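Recording people at home: what we changed in our house rules

I spent most of last week rewriting our good-practice sheet for home recording sessions, and it's down from 30 rules to four pages that people might read on a bus. (The old one had a whole section on parking!)

The biggest change is about consent. Until August we asked once, at the front door, and that was it. Now the Orozco team asks again before each new task, and anybody who walks into the room gets asked too - cousins, neighbors, the guy dropping off a package. It's slower, and I've had some grumbling about it, but I'm not budging.

Next is cleaning products. If a task uses a spray bottle, the label stays on and faces the person using it. Food gets moved to another surface first. And any wearable gear gets a strap check and a cable check before the first take, every single time.

The fuzziest part is still personal stuff. Bags, clothes, framed photos, mail with an address on it. Ondum wants everything cleared away. I think a living room should look lived in, so our draft says to ask the household and write down what they tell you.
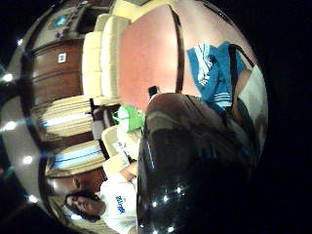
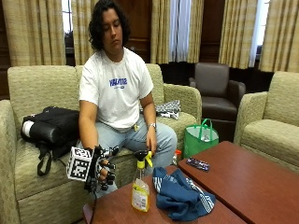
Elley has the draft now and is checking it against the Plolness data policy, mostly the bit about how long we keep raw video. If you have thoughts, send them to me before the next call. Short ones are fine, and so are angry ones.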